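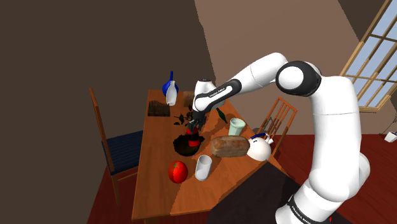
Dining table with a small red potted plant.

Removing white heat marks from a finished wooden table
Posted in Home Care and Repair – 3,059 views

Mostafa Ouali
I am seeking guidance on the treatment of several pale, cloudy marks on the top of a wooden dining table. The marks appeared in March after a casserole dish was set down on a cloth mat that was evidently too thin for the purpose. Two are nearly round, and the third is a long smear near one corner. The surface feels entirely smooth to the touch.

The table was purchased secondhand and came with no paperwork, so I am unable to state whether the finish is lacquer, shellac or something else. I have wiped the area with a damp cloth and with a small amount of furniture polish (Cirnov, the unscented kind), neither of which produced any change. A relative has recommended mayonnaise. Before proceeding I would like to know whether the marks can be removed without stripping the whole top, and whether the finish should be identified first.

Ninen
White marks of this kind generally indicate moisture held within the finish. Dark marks indicate that water has reached the wood, and those call for a different repair. On the information provided, stripping should not be necessary.

The finish should be identified before any solvent is used. Select a spot on the underside of the top or inside a leg and apply one drop of denatured alcohol with a cotton swab. Shellac will become soft and sticky within a minute or so. If there is no reaction, apply a drop of lacquer thinner to a different spot. Lacquer will soften. Varnish and polyurethane may wrinkle or show no effect. Open a window, wear gloves, and keep both liquids away from any flame, including a pilot light.

For the marks themselves, begin with the mildest method. Remove all polish with a cloth dampened with mineral spirits and allow the surface to dry fully. Set a hair dryer on low, hold it well above the mark and keep it moving. Stop if the finish becomes more than warm to the hand. Many light marks will fade in this way, although it may take several sessions.

Should the mark remain, the top layer may be rubbed very lightly with 0000 steel wool and a little paraffin oil, always in the direction of the grain. This will reduce the shine, and the area will need to be waxed afterward to blend with the remainder of the table. Sandpaper in the range of 1,000 to 2,000 grit is sometimes suggested for the same task. It removes finish more quickly than most owners expect, and I would reserve it for thick polyurethane.

Hồ
Mayonnaise does work on some tables. The oil is the useful part, and plain petroleum jelly has the same effect without the odor. Apply a thin coat, leave it for 24 hours and wipe it off. It corrected one ring on our sideboard and did nothing at all for the other.

Zumberg
I would support the first reply, with one correction. Please do not use the hair dryer if the top is veneered. Heat can loosen the glue underneath, and a lifted veneer is a considerably larger repair than a white ring. Look at the end of the table: if the grain on top does not continue over the edge, the top is probably veneer.

Mostafa Ouali
Thank you to all who responded. The grain does continue over the edge, and the alcohol had no effect on the underside. I will obtain lacquer thinner before going further. The petroleum jelly has been applied to the smear in the corner and will remain there until tomorrow evening.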